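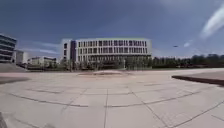
CITIES & PUBLIC SPACE

Who is all this paving for?

2/23/26

The brochure for Sallard calls its plaza "an outdoor living room." I have spent time in a lot of living rooms, and most of them had somewhere to sit.

What Sallard has is slabs. They are large and pale, and they run up to the white office block that Huanca Properties has been leasing out, floor by floor, for 11 years. There is a low round feature in front of the building, which the brochure calls a gathering point. I stood beside it for 29 minutes at lunchtime and gathered with no one.

I don't want to be unfair to plain paving. It drains well if it is laid well, and you can push a stroller over it. Trerkeletti, the firm that drew up the plan, told me by email that open ground "invites use." Maybe so. But an invitation usually says what the party is.
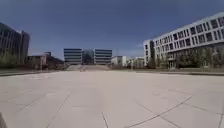

The events calendar doesn't help much. It lists a market in June and a charity run, and the run only passes through. That makes 2 days out of the year when somebody has a plan for the place. For the rest, the planting keeps to the edges, low and narrow, and the middle is left to the sun.

Nuvdale, across the river, started with the same kind of square and the same kind of promises. Then the tenants there asked for benches, and got them, and asked for trees. It is still no beauty - the trees are skinny and one bench faces a wall - but people eat their sandwiches outside. The leasing office says more than 270 workers signed that first request. At Sallard, I was told, there is no form for asking.
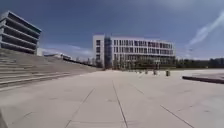 The long, shallow steps at Sallard, with the plaza beside them.

The steps are the one part I would defend. They are wide and low, and a person with a coffee could settle there without anyone's permission. I did, for a while. The concrete was cold and the view was of more concrete, but it was a seat.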